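Workshop notebook, bench 2
2021-06-07
Stain and oil tests for the Bautista kitchen doors

Where we are

The doors for Bautista are cut and glued, and the grooves are done on all of them. The color is still open. The client wants a warm orange tone, like the old sideboard which stands in their dining room in Brinport, but the worktop must stay lighter. In April we made the first samples and they came out too red. I start again from the beginning with offcuts of the same boards, so that the result can be trusted.

I write also the small things, even if they look obvious, because in April I wrote only the recipe and afterwards I could not say why two pieces with the same recipe looked different.

Preparation of the offcuts

All pieces sanded by hand with the grain. Last time I finished some with the machine and some by hand, and I think this was a part of the problem. The machine-sanded faces drank less stain and became pale in the wide bands of the grain. After sanding I wiped the pieces with a damp cloth to raise the fibers, let them dry, and went over them once very lightly with the used paper. New paper cuts too much at this moment.

The end grain was sealed with thinned shellac on half of the pieces. The other half was left open for comparison.

The dye

I used the Zitell powder dye, amber, mixed in warm water. The first mix was 15 grams in one liter, as it is on my card from April. On the first offcut it was immediately clear that this is too strong for our wood. I diluted it by half and got a tone which is orange and not brick.

Observation: the water must be warm but not hot. With hot water there were small dark points on the surface, probably powder which made lumps. I filtered the mix through a piece of old stocking and the points did not come back. I did not test if the filter alone is enough with hot water. Somebody can try this when there is time.

Waiting time before wiping off the excess is 15 minutes. I tried also a shorter time on one strip and the color was uneven near the knots. A longer time gave no difference that I could see under the window.

The oil

Skadix hard oil, satin, from the tin which was opened in April. There was a thin skin on the top. I removed it and stirred slowly for a long time. The oil below looked and smelled normal, but I wrote "opened" on the lid so that we do not use it for the real doors.

First coat applied with a cotton cloth, second coat with the white pad. Between the coats I left 36 hours. The label allows less, but the room was cool and the surface was still a little sticky in the grooves when I checked in the morning.

The grooves are the difficult place. Oil collects there and becomes dark and shiny, and the line looks wider than it is cut. What helped: a thin card wrapped in cloth, pulled through each groove directly after the oiling, and again before going home. The grooves should still be darker than the field, the client likes this, but they should be dark from the dye and the shadow and not from a pool of oil.

For one complete door, both faces and edges, I used 325 grams of oil for the two coats together. This is more than I calculated. Part of it stayed in the cloths. For the order I would take the real number and not the calculated one.

Results on the offcuts

Half-strength dye, sealed end grain, oil: the best one. Warm orange, the grain stays easy to read, the ends are not black.

Half-strength dye, open end grain, oil: the same face, but the ends are almost brown. Not usable for doors, because the top edge will be seen when the door is open.

Full-strength dye, oil: too red, as in April.

No dye, oil only: light yellow, wide quiet stripes in the grain. I like it very much for the worktop. Next to the half-strength piece it looks a little cold in the evening lamp and good in daylight.

One more thing on the oil-only piece. The stripes look much broader on a large board than on a small offcut, so the client must see a large one before he says yes.

Mistakes of mine

I put the wet side of one sample on the rack and now there are two lines across it. I kept it anyway as the sample for the wrong rack position. I also forgot to mark the back of the first three strips, so I know their order only from memory. Please do not use them as reference.

Note on pairing the two tones

Orange for the panel with the darker grooved lines, lighter yellow-orange with broad stripes for the top. Against a plain gray background the two woods stay clearly separate, and the panel looks the stronger of the two. I would go in this direction.

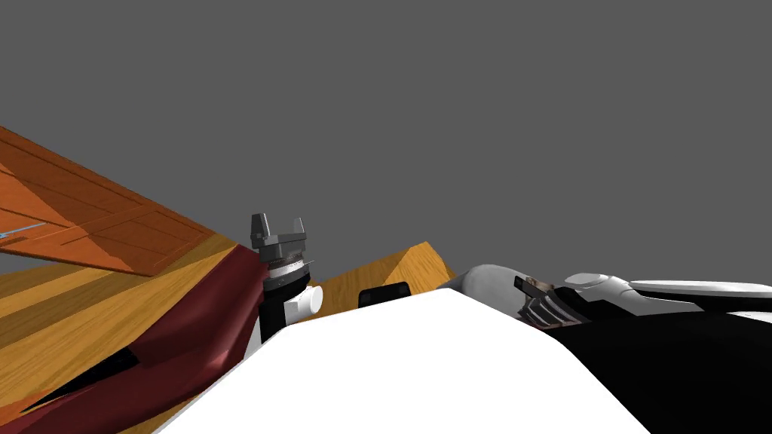

To do before the next entry

Order a fresh tin of Skadix satin and enough Zitell amber for all doors from one batch.

Oil one large board without dye and leave it by the window.

Cut new cards for the grooves, the old ones are soft.

Ask the client if the inside faces of the doors get the dye too, or only oil.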